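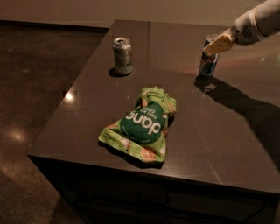 I went up to Cletwood in February for the open day at the Burnik plant, mostly to see how the short-time scheme works when you're standing on the floor with the people who are on it. I've written about reduced hours on here before, always from the paperwork side, and a reader (thanks, you know who you are) told me I ought to go look at a place that was living with it. So I got up at a terrible hour, drank gas station coffee the whole way, and pulled into the lot just before nine.

Burnik makes hinges and drawer slides, the kind that end up in kitchens. It's a long low building behind the rail yard, and you sign in at a window where they hand you ear plugs and a pair of those plastic glasses that never fit over real glasses. There are 426 people on the payroll, and 413 of them are on shortened weeks right now. The 13 who aren't are mostly maintenance and shipping, plus a couple of folks in payroll, who told me they've never been busier!

Our guide was Mwanaisha Nyamweya, who runs scheduling. She walks fast and talks faster, and I filled six pages of my notebook before we'd even gotten to the presses. The way she laid it out, the plant had two choices last fall when the orders from Gagnon dropped off. They could let one whole shift go, or they could cut everybody's week and have the state program cover part of the missing pay. They went with the second one. Everybody lost a day, so it's 4 days on, and the fifth is paid partly out of the fund.

I asked if people liked it. "Ask them on payday and ask them on the day off," she said. "You'll get two answers."

So I did ask, at least the first half. I got talking to a man at the plating line who has been there since before the building had air conditioning. He said the smaller check stings, and what stings more is that it comes in two pieces. The plant pays its part on the usual schedule. The benefit part shows up when it shows up. In November it was nine days behind, and his rent was not. A younger woman across from him said she'd take the trade any week of the year, she has a toddler and the extra day at home saves her a day of child care. Then the two of them got into it about overtime and I sort of backed away.

The floor itself was quieter than I expected. Half the presses on the north side were shut down, with cardboard tags on them saying when they'd run next. Mwanaisha explained that they bunch the work now, so a line runs full out and then rests, and the crew moves over to another one. She has a big board for it near the break room, covered in colored magnets, and she's in love with that board. There's software that does the same job (they use something called Sulto for the hours and the claims), but she said people stop and look at the magnets, and nobody ever stopped to look at a login screen.

Sulto got its own stop on the tour, which I was happy about and I think most of the group wasn't. A guy from payroll pulled it up on a projector. Every hour not worked has to be logged against the person, with the reason, and it all goes to the state in one batch a month. They sent 3732 hours in the last batch. If one line is wrong, the whole batch comes back. He'd had that happen twice, once over a middle initial. I wrote "MIDDLE INITIAL" in my notebook and underlined it, so there you go, check your middle initials.

Some things I picked up that I hadn't understood from the forms:

- Vacation days and short-time days can't sit on the same date. If you'd already booked the day off, the vacation wins and you don't get the benefit for it.
- You can pick up outside work on your off day, but you have to report it, and it comes off the benefit.
- Health coverage at Burnik stayed the same. That was the company's decision and I wouldn't assume it's the same where you work.
- Training counts. They've been running a forklift class on the short days, and people who go get their full rate for those hours.

I really wanted to sit in on the forklift class but it wasn't on that day.

Lunch was chili in the canteen, very good, with cornbread that ran out before I got back for seconds — my own fault for talking. I shared a table with a couple from a cabinet shop one town over who were thinking of applying to the program themselves. They have a much smaller crew and were worried about the paperwork, and I don't think the projector session helped. The payroll guy came and sat with them for a good half hour, though, and drew the whole thing out on the back of a visitor map. I thought that was kind of him.

There was a question session after lunch. Somebody asked what happens when the program's time limit runs out, and the plant manager said they're counting on Gagnon's spring orders and have a second plan if those don't come. He didn't say what the second plan was. A man in the back asked again, in different words, and got the same answer, and the room got a little stiff.

I left a bit after three with a free drawer slide (just the one, so I don't know what I'm supposed to do with it) and a promise from Mwanaisha that I can come back once they're on full weeks. I've asked her for the claim checklist they use, and if she's okay with it I'll post it here with the names taken out.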